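About Us | Our School

Fliltodel Early Learning Center

Fliltodel has served families with children between the ages of three and six since its first class of 26 pupils. Today 218 children are enrolled, under the direction of Mhairi Forsyth. Care of the classroom and its supplies is part of the program at every level.

Trowels, rolls and a potted bouquet against the painted clouds. 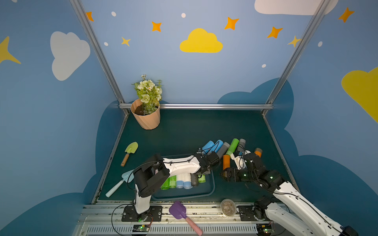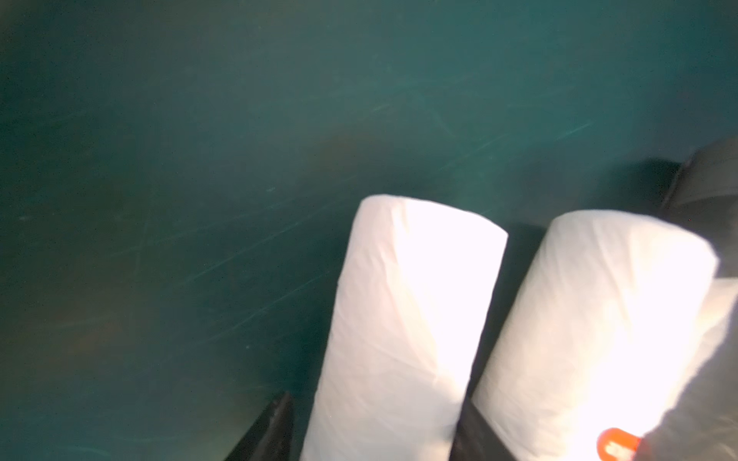
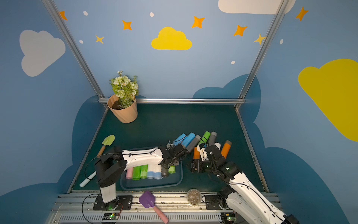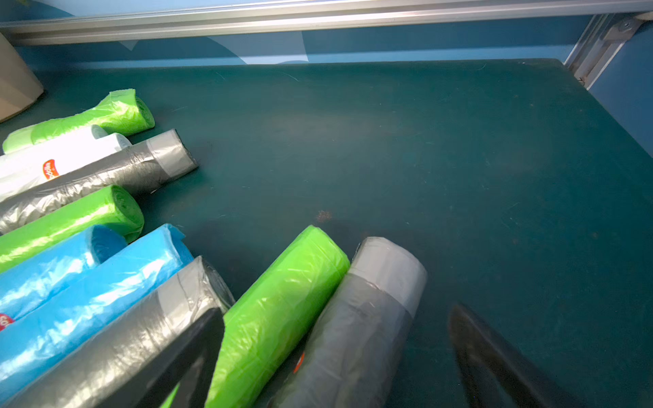 Our Approach to Practical Work

Children learn to sort, carry and put away before they are asked to do so on their own. Each group has a period of practical work in the morning, beginning at 9:30. Rolls are sorted by color and laid side by side in a tray. Hand tools are returned to their place after use - the older children check this for the younger ones.

The practical work curriculum was written by Chae-won Yeon and is reviewed every June. Families receive a copy at enrollment and are welcome to use the same routines at home.

Our Staff

Anderson Bittencourt leads the older groups and supervises the garden. Mal-soon Wi is responsible for the three-year-olds and for the first weeks of each new family at the center. Questions about enrollment should be directed to Kyung-tae Ahn in the main office.

Visits

Prospective families may visit during the morning session by appointment. Visits last one hour and include time in the Han Room, where practical work is held.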